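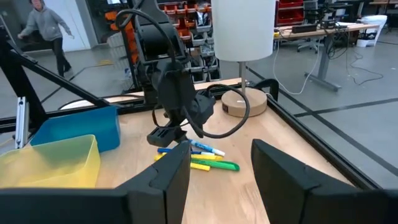
*Marker sorting task, Karnum bench, seen from the wrist camera of one arm.*

**Progress to 12/13/25 - Gesance**

We ran 198 of the planned sorting trials. Six ended in a protective stop on the second arm, all with the gripper low over the table. The loop of cable near the gripper is our main suspect, but the fault log doesn't settle it.

No one was hurt. Speed is capped at 50 per cent until Zenumden sends a shorter cable - no delivery date yet. The last 100 trials move to June.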